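Jeso slatted bench top, long-term review

3/27/22

36 shares
6 comments

I've had the Jeso slatted top in the back room at Buvstead since last April, and it has had an old computer on it most days of that year. We take in office desktops, strip out what is worth keeping and put the rest back into working order. The bench top has to hold a full tower on its side and stay put while memory, drives and power supplies come in and out.

The top is sold as a set of slats that bolt to whatever frame you already own. Ours went on an old Gruber frame. The holes lined up on three sides and I drilled the fourth. Allow an afternoon for it. The instructions are a single folded sheet and the bolts come in one bag with no labels, so sort them first.

In use it is very steady. A steel tower is heavy and has sharp folded edges, and I expected scratches within a week. There are a few faint marks near the front and that is all. The cases sit flat and don't creep when you push down on a memory module, which was the main fault of the laminate top we had before.

The gaps between the slats are the thing people ask about. Small screws do fall into them. If you tend to drop case screws you will want a dish or a magnetic strip. I use a cheap dish from the kitchen and lose one or two a month. On the other side of it, the gaps let you bolt down stops and holders wherever you want them, and dust from a dirty case brushes straight through.

I also tried the Soletti top, which is solid and has a raised lip. It keeps hold of screws better, but the lip gets in the way when you slide a big case on from the front, and it can't be fitted out in the same way. It is a bit cheaper. For laptops I would probably pick the Soletti.

The light colour helps more than I thought it would. Black cases and black connectors show up well against it. It does show grease, and I wipe ours down weekly with a damp cloth.

A Dell tower on its side, with the cover off:
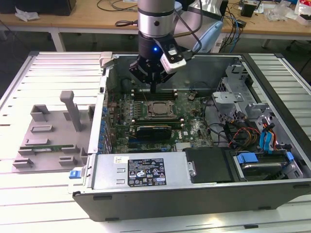
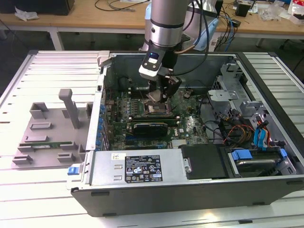
Maureen wrote in to add that she has the same top in the shorter size and found the bolts worked loose after more than 3 months of daily use. She put spring washers on all of them and has had no trouble since, though she wishes they had been in the bag to begin with. She agrees about the screws and keeps an old baking tray on the shelf underneath.

2,744 views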